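Our work > Funded projects > Chala House > Progress reports

We use cookies to remember your settings and count visits. Accept / Manage choices

Last updated: September

Chala House guest rooms – second progress report to the Neltix Fund

Hello again from the end of the lane. You asked for these reports to be readable and not too long, so I've left the spreadsheets in the shared folder and will just tell you how it's going. Mostly well! A bit behind on the laundry, a bit ahead on the beds, and still arguing with the water board about the meter.

For anyone on your side who is new to us: Chala House puts up families who have someone on the long-stay wards at the hospital up the hill. They pay what they can and stay as long as they need to, and your grant is for bringing the upstairs rooms back into use and for the running costs while we do it.

First, the nights. Since the grant began we have given families 1572 nights under our roof, and I'm really pleased with that, given that two of the rooms were shut for plastering for a good chunk of the spring. The quiet patch I'd warned you about didn't come. We had one family stay right through from the end of winter to the start of summer, and by the time they left they were showing newcomers how to work the boiler, which has its own ideas. Seventy-six households have been through in all. Some stayed one night, slept like stones and were gone before I'd put the toast on. I count those as a success too, though they never fill in the form.

Which brings me to the form. You asked us to collect feedback on paper and we did try. People at the end of a hospital stay don't want a form, they want to get in the car. So in June we swapped it for a notebook on the hall table and a pen on a string, and we've had more in the notebook in three months than we had on the forms in a year. Most of it is kind. The complaints are about the pillows (too flat), the landing light (too bright) and the bus timetable on the noticeboard, which I'm ashamed to say was two timetables out of date. The timetable is fixed. The landing light now has a dimmer. The pillows are on order.

Money next. We had £3482 set aside for the beds and bedding and we've spent most of it. The frames were the biggest item. We got them from Lemavov, who make them for boarding schools, and they are heavy, plain and don't creak, and the not creaking was the whole point. The walls upstairs are thin and the old frames could be heard two rooms away every time somebody turned over. I had one of the new ones in my own room for a week before we ordered the rest, and I slept better than I have in years, so I may be biased.

Mattresses were harder. I'd hoped to get away with keeping four of the old ones, but once the covers were off it was plain they had to go, and that took £974 out of the budget that I'd meant for curtains. I rang you about this at the time and you were very decent about it. The curtains have been moved to the next quarter and for now we have the old blinds, which work if you're gentle with them.

The laundry is the part I'm least happy with. The plan was to do all the sheets in the house by July. We have the big machine, a Pernix, and it is a lovely thing, but it can't be run at full tilt until the new water supply is in, and that is stuck behind the meter business. So we're still sending half the sheets out, and paying for it. I've got a date for the engineer's visit that I don't quite believe in. If it slips again I'd like to talk to you about moving a little from the decorating line, not a lot, just enough to cover the outside laundry up to Christmas. I'll put that in a proper email so that you have it in writing.

One change I want to mention, and it cost nothing. We've gone over to plain white for all the bedding. We used to take whatever was donated – stripes, flowers, a whole set with footballs on it – and it was cheerful, but matching it all up after the wash took an age, and half the time a fitted sheet for a single ended up on a double and pinged off in the night. With everything white there's one shelf for each size and whoever is on the morning shift can make up a room without thinking. We still keep the football set back for children who want it. They do want it, mostly.

Two pictures of a bed with its white mattress, one of them with a little dark instant camera on top:

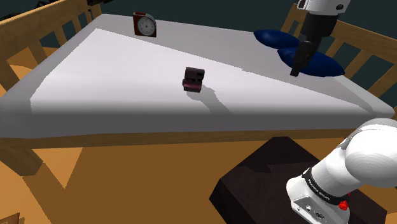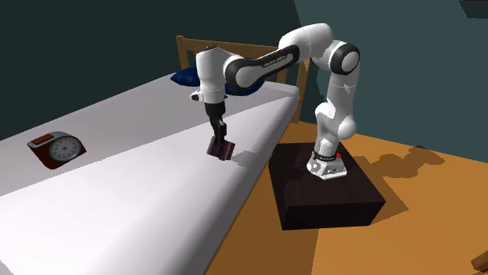

Back to the changeovers, which I know you like to hear about. A room used to take us most of a morning. Now it's under an hour if the sheets are dry, and we've stopped asking families to strip their own beds before they go. I'd always felt bad about that notice on the door. People have enough to carry. We took it down in August and I can't say it has made much difference to our workload, though it has made the goodbyes nicer.

Things that are still to do before the next report: the curtains, obviously. The handrail on the back stairs, where the joiner has been out to measure and I'm waiting on his price. A second fridge, as the first one is so full by teatime that people end up keeping milk on the windowsill. And somebody needs to look at the bathroom fan on the top floor, which runs on for ages after the light goes off and can be heard in the room next door. I've had a go with a screwdriver and made it slightly louder.

I'd also like your advice on bookings. The ward ring us direct, and that's fine during the day, but we're getting more calls after nine at night and there's only the one mobile, which lives with whoever is sleeping in. I don't want to put in an answering service. When you've just been told you're staying over, a recorded voice is the last thing you need. Would the fund look at a second phone and a small payment for the person holding it? I could have costs to you by the end of the month.

You'd be welcome to come and see the rooms whenever suits. Mornings are busy but any afternoon after two is good, and there's nearly always cake. Please park on the lane and not in the yard, as the drains are up again.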